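Pumora workshop notebook

Wednesday, October 1, 2025

Started on the old desktop tower today, shelf tag 614. It goes to the Flores reading room if it passes, otherwise to parts. Side panel off and set under the bench with its screws in a jar lid. Bench is clear except for the screwdriver tray and the antistatic bags from Zusel – 200 in the box, so no need to reorder.

Read through the sheet from last time before touching anything. The processor is the first item on it, then memory, then the drives. Case stays on its side for all of that. Nobody should stand it up to save bench space, the slats hold it fine as it is.

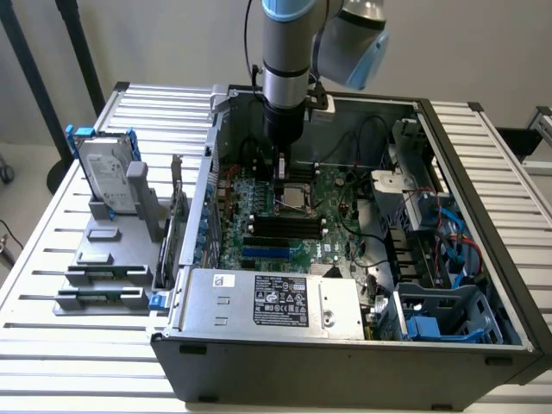 Board and processor

Green board, DELL printed by the memory slots. CPU is in the socket, silver side up, white latches around it. All four memory slots are black and the expansion slot below them is blue, with a black one next to it. Blue capacitors along the rear edge need a proper look with the lamp before power goes on. Not done yet.

Drive side

Blue carriers in the cage, blue SATA cables bundled there too. Label each cable before pulling it. Last tower we skipped this and lost an afternoon.

To do

Lamp check on the capacitors
Find matching memory in drawer 5
Copy the power supply label into the log
Thermal paste – the tube is nearly finished

Related entries
Sorting the Flellunora cable bin
Shelf tag 324: dead fan, kept for parts
Memory drawer relabeled

Get new notebook entries by email. Sign up | No thanks

© 2025 Pumora workshop | Contact | Back to top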